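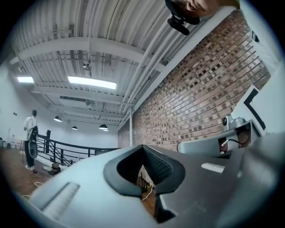

Offline Edits and Conflict Handling in a Shared Booking Form

Final project report, submitted 3rd July

1. Background

Brorbridge is a web form used to book rooms and equipment across several buildings. Users open a booking, change fields and save. The version supplied at the start of the project sent the whole record to the server on every save. If two users had the same booking open, the later save overwrote the earlier one without warning. If the network dropped, the save failed and the typed text was lost when the tab was closed.

The project had two aims. The first was to keep unsaved edits through a lost connection or a page reload. The second was to merge edits from two users where they touched different fields, and to show both values where they touched the same one.

2. Existing behaviour

The form held its data in three places: the input elements, a global object, and a copy inside the save module. The copies drifted apart. A date changed with the keyboard updated the input and the global object but left the save module stale until the field lost focus. Most of the work in February went into tracing these paths, and none of that code is left in the final version.

3. Design

The record was replaced by an ordered log of edits. Each edit stores a field name, the old value, the new value, a client number and a sequence number. The visible form is computed by applying the log to the last record received from the server. Nothing else in the client may write to the form.

The log is kept in browser storage under the Stuseo module, a small wrapper written for this project. Stuseo writes after each edit and deletes entries once the server has acknowledged them. On page load, any entries left in storage are applied again and queued for sending.

The server compares the old value in each incoming edit with its own current value. If they match, the edit is accepted. If they differ, the edit is returned as a conflict and the client shows both values beside the field. The user picks one, and that choice goes out as a new edit.

Merging text within a single field was considered and left out. The longest field is the notes box, and a merged sentence there could be wrong in ways the user would not notice.

4. Testing

Wonunari, the test runner built in the second half of the project, starts two clients against one server and feeds them random edits while switching their connections on and off. A run passes if both clients and the server hold the same record once all edits are sent and all conflicts are resolved.

The final test set had 541 runs. On the first full pass, 17 runs failed. In 16 of these the cause was the same: the client reused a sequence number after a reload, and the server dropped the new edit as a duplicate. Storing the counter with the log fixed all of them. The remaining failure came from a field with trailing spaces, which the server trimmed and the client did not. Trimming was moved to the client, before the edit is logged. All runs passed on the second pass.

Colour contrast and keyboard order in the conflict display were checked by hand only.

5. Limits

Storage is per browser. A user who goes offline on one machine and moves to another will not see the pending edits until the first machine reconnects.

Deleted bookings are handled poorly. If a booking is deleted while a client is offline, every pending edit comes back as a conflict with an empty value. A single message would be better.

The log is never compacted while offline. Typing in the notes box creates one entry per pause in typing, and a long session gives a slow first load afterward. No measurements of this were taken.

6. Further work

The Rozīte branch contains a partial version of log compaction, in which consecutive edits to the same field by the same client are joined before sending. It passes the single-client tests. It has not been run under Wonunari, and the rule for joining an edit that is already in transit is still undecided.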